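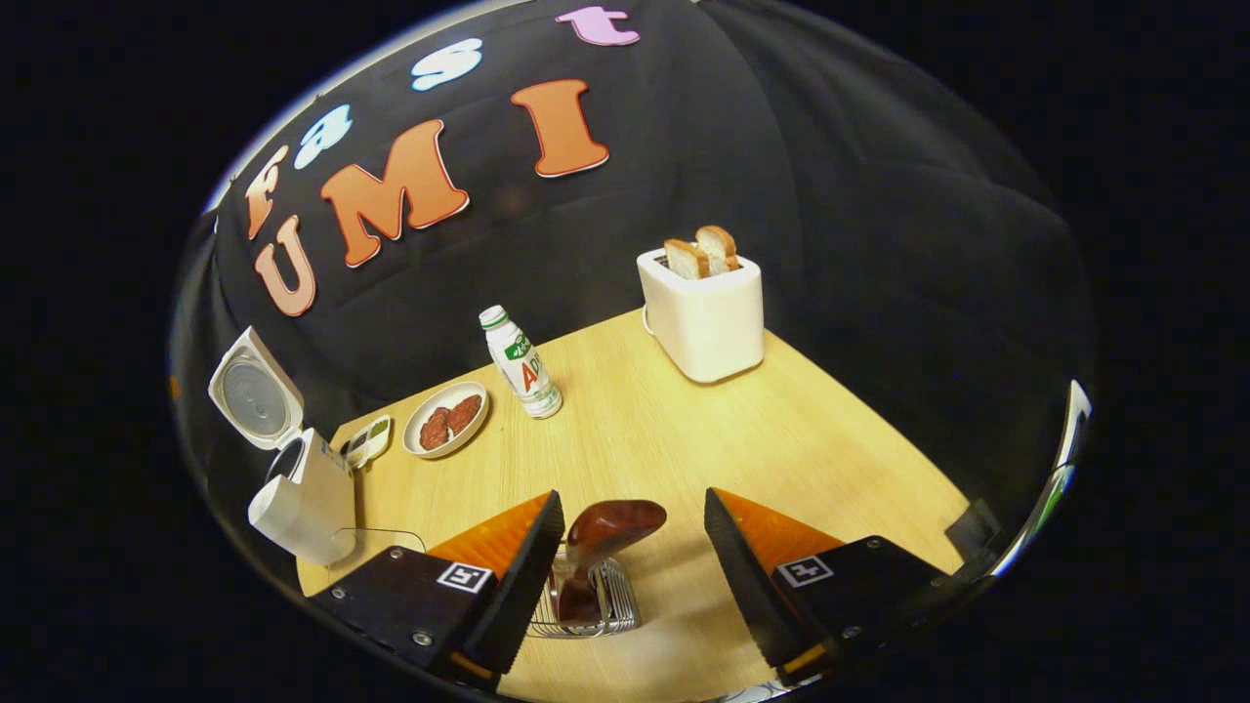 1/ Good morning, neighbors! For anyone who heard the sirens on Livgate Street last night and lay there wondering, it was the old Triteo warehouse, the one behind the feed store. Everybody got out and no one was hurt, thank goodness.

2/ I walked over after breakfast (couldn't help myself) and the street is still closed between the bakery and the bus stop. Two engines were parked out front, and the crew I talked to had been there most of the night, bless them.

3/ The fire department says the cause is still being looked into, so please let's not go guessing in the comments. I know how we get!

4/ The Falska dance studio next door has smoke damage and is closed for now. Over 20 kids take classes there, so if your church or club has a big room free in the evenings, do give them a call.

5/ Last thing, and then I'll let you get on with your day: go press the button on your smoke alarm. Mine had been dead since January and I felt pretty silly up on that stepladder.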